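Ziltuvdale to open computer and electronics drop-off in December

ZILTUVDALE — September 21, 2018 — Residents and small businesses in Ziltuvdale will be able to drop off unwanted computers and household electronics free of charge from December, under an agreement between the town and recycler Grorkby.

The drop-off will operate from the Montes Road transfer station, beside the existing scrap metal bay. Until now, the nearest place accepting old computers has been the depot at Ivia, a return trip of 54 kilometres. Many households have kept old equipment in sheds and garages, or put it out with the regular rubbish.

Under the new arrangement, Grorkby will collect from Montes Road and take the equipment to its Ivia depot for sorting. Working machines that are new enough to be useful will be tested and offered for reuse through local schools and community groups. The rest will be taken apart for metals, plastics and circuit boards.
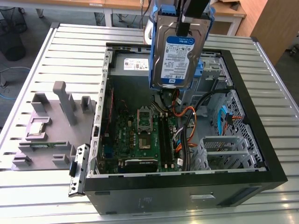
A WD Blue hard drive in its blue caddy, with an open desktop computer on its side.

What will be accepted

The drop-off will take desktop computers, laptops, monitors, keyboards, printers, modems, game consoles, televisions, stereos and mobile phones. Cables and chargers can go in the same bin. Items do not need to be in working order, and there is no need to bring manuals or the original packaging.

Fridges, air conditioners, microwave ovens and smoke alarms will not be taken at the electronics bay. Fridges and air conditioners can still be left in the whitegoods area at the usual charge. Loose household batteries should go in the labelled drum at the gatehouse. Swollen or leaking batteries must be shown to gate staff before anything is unloaded.

Households may bring up to 11 items per visit. Businesses with larger loads will need to book ahead, and will be charged by weight for anything over the household limit. The business rate will be published on the town website before the bay opens.

Personal information

A survey of residents earlier this year drew 2000 responses. Worry about personal files was the most common reason given for holding on to an old computer, ahead of distance and cost.

Drives from equipment left at Montes Road will be stored in a locked cage and moved to Ivia in sealed bins. Drives in machines chosen for reuse will be wiped with software that overwrites the whole disk, and any drive that fails the process will be shredded. Drives from all other machines go straight to the shredder.
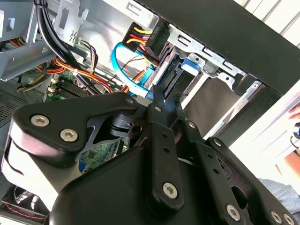

Residents are still encouraged to copy anything they want to keep before they come. Equipment cannot be returned once it has been handed over, and staff are not able to recover photos or documents from it. People who would prefer to keep their drive may remove it at home and bring in the rest of the computer. Phones and tablets should be signed out of all accounts and reset, and any SIM or memory cards taken out.

Businesses that need a written record of destruction can ask for one when they book. A fee will apply to each certificate. Certificates will not be available for household loads.

Cost and term

The agreement runs for three years, with an option to extend. The town will provide the covered bay, signs and gate staff. Grorkby will supply the bins and the locked cage, and will pay for transport. The town's share will be met from the existing waste budget, and there will be no change to the waste charge on rates notices this financial year.

Work on the bay begins next month. It includes a new concrete pad, a roof extension and a separate exit lane so that vehicles do not have to turn around near the metal bay. The green waste area will stay open during the work, but entry will be from the northern gate only.

Opening hours for the electronics bay will match those of the transfer station. The Ivia depot will continue to accept drop-offs from Ziltuvdale residents.

Media enquiries: Communications Office, Town of Ziltuvdale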